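Why Do Hangers Tangle?

A clothes hanger has three main parts. The hook goes over the rail. The arms hold up the shoulders of a shirt. On many hangers a bar runs across between the arms, and trousers can be folded over it.

Plastic hangers are light and smooth, and they have large gaps in the middle. When they are put down in a pile, the hook or arm of one can slip through a gap in another.
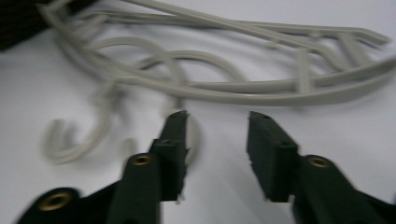 Pulling hard makes a tangle worse. The hook is curved, so it grips whatever is inside the curve. To free it, the hanger has to move back along the path it took going in.

How to separate two hangers
Lay them flat on a table.
Find both hooks.
Hold one hanger still.
Turn the other slowly until its hook is clear, then slide it away.
Put the loose hanger in a basket.
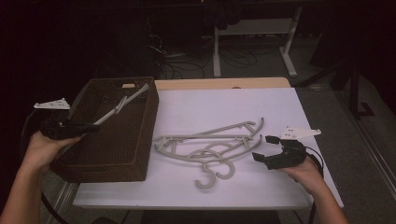
Grey plastic hangers: one in the basket, two still tangled on the table.

Hangers in a basket can tangle again. To prevent this, place all the hooks at the same end and facing the same way. Six hangers stacked like this take up little more space than one.

Word box
Rail: the bar in a wardrobe that hangers hang from.

Text: Kumudini Jayawardena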